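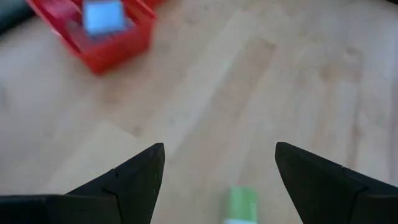

Issue 58 · 1/10

So this is the red tray method, week two. Everybody on my feed swears by it. You put one open tray on the table, anything small that's loose in the room goes in it, and by bedtime the room is meant to be tidy. I have doubts.

2/10
The tray in question is red plastic and shallow, and at the moment it has a pale blue cube in it. The cube belongs with the children's blocks. The blocks live in a drawer across the room. You see where I'm going with this.

3/10
Because putting the cube in the tray isn't putting the cube away, is it? It's moved from the floor to the table. I could have carried it to the drawer in the same time and been done.

4/10
Ludmila Kolář, who wrote the newsletter that started all this, says the tray is "a waiting room". Fine. I've been in waiting rooms. People sit in them for hours.

5/10
Also the price. Wokard want 118 for the set with the lids and the little labels. It's a tray. I paid 2 for mine at the market and it holds a cube just as well.

6/10
Pao-chu Fang replied last time to say I should have got the Prerell one as it "won't scratch a wooden table". Mine hasn't scratched anything either. I did check, with a torch, at 10 at night, so thanks for that.

7/10
Bright red is supposed to matter, by the way. You notice it, so you empty it. I noticed it for the first couple of days. After that it was just part of the table and I was putting my tea down next to it.

8/10
Things I'll give it. Fewer blocks underfoot. The kids do like dropping stuff in, the younger one especially, although she likes taking it out again more. And I can wipe the boards down without picking up every last bit first, I just shift the tray.

9/10
Igor Koubek asked what happens if you simply put things back where they go. I tried that in July. It works very well and you can't sell it to anyone. It also lasted until the school holidays got going, so I'm not claiming a victory there.

10/10
I'll keep on with it to the end of the month as I said I would. The cube is going back in the drawer tonight. If it's in the tray again by breakfast I'm giving the tray to the kids for paints.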